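ok so the cup-in-bin task ate most of my October and I finally know why. thread, typing fast, sorry

background for anyone new – people do the task by hand with the grippers, we record it, Dolero trains on it. paper cup goes in the trash can. easiest thing on the whole list. supposed to be

first policy off the full set, 3,000 demos: robot brings the cup over the bin nicely, then just. holds it. hovers there. opens halfway, closes again. 300 rollouts and Kirsty Stockdale sat through every one of them

everyone blamed the bag. liner confuses it, liner moves, etc. we lost 2 weeks on the bag. it was not the bag
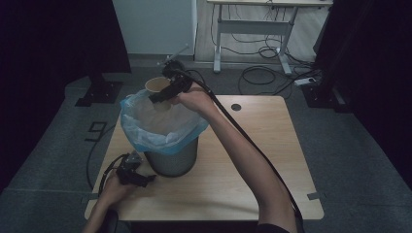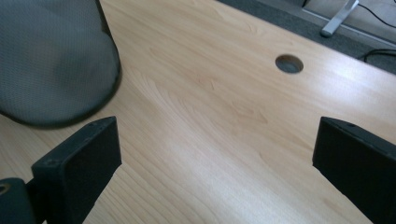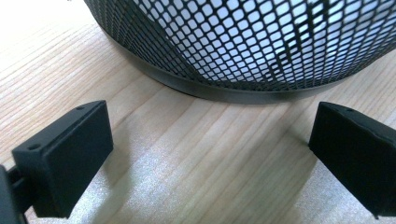 the task as we record it at Desby. first one is the cup going over the bin, other two are from the grippers

real cause: width encoder on the right gripper. there's a set screw on the shaft and it had backed out, so the shaft slips on release. fingers wide open, log says half open. video fine, number garbage

so teh policy learned exactly what we told it. release = open halfway and stop. can't even be mad at it

Rimantas Kuusk found it by playing a demo back next to the width plot. took him one lunch. I had been staring at loss curves since 8am like an idiot

and our calibration check did NOT catch it bc it only closes the fingers. never opens them. closed reads zero, green light, off you go

fixes so far: threadlocker on every set screw, check now goes full open and full close 2 times, and the recorder refuses to start if the numbers dont match

still open – how much of the old data can we save. Carla Srour thinks you can get width back from the video bc the fingers are always in view. I think she's right but its slow

also if you run the Zarei encoder mount, go put a hex key on it today. ours felt tight by hand and wasnt

will post the rerun numbers when the retrain is done, prob tomorow night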